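Clatusberg Cup Handoff, README

Hi! If you're reading this you've probably just cloned the repo for the Callar robotics club and want to know what's in it. I'm writing this on a Friday with a cold coffee next to me, so forgive the rambling. Teresa Coelho wrote the teleop code and most of the loader, Hertta Ikonen did the labeling, and I did everything that was left over (mounts, cables, this file).

What's in here

There are 600 episodes of two arms moving everyday stuff around on a table. 500 are for training and the rest are held out, so please don't train on the held-out ones if you want to compare your numbers with ours at the Iltville meet! Every episode has joint positions for both arms, gripper state, video from the fixed camera, and one line of text saying what the operator was trying to do. The text lines are typed by hand and there are typos. I fixed the ones that bothered me.

The cup tasks are the biggest chunk, 200 episodes, and they're my favorites. Paper cups are light and they squash if you close too hard, so you get a lot of really different grasps depending on who was driving. Teresa likes to come in from the side, I always go for the lid.

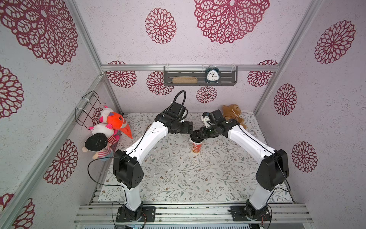
If you want to replay an episode, start with the replay script in the tools folder and run it at half speed first. I mean it! Both arms share the middle of the table and the script does no collision checking at all, it just sends the joint positions it was given. Your bases need to be the same distance apart as ours (the spacing is in the setup file), otherwise the grippers will meet somewhere you didn't plan.

Things that will annoy you

Gripper values are 0 for open and 1 for closed, except in the first batch, where I had them backwards. The loader flips them for you. If you wrote your own loader, check the batch field.

Failed attempts are kept in and marked with success = false. Hertta argued for keeping them and I came around after we tried training without.

The left and right clocks drift a little over long episodes. We resample when loading, and it's been good enough for us.

Still to do

The Stetsiuk baseline needs a proper config, right now the settings live in a notebook on my laptop. I also want 2 more tasks in before the next release in June, probably stacking and something with a zipper. Got an idea for a better one? Open an issue and tell us!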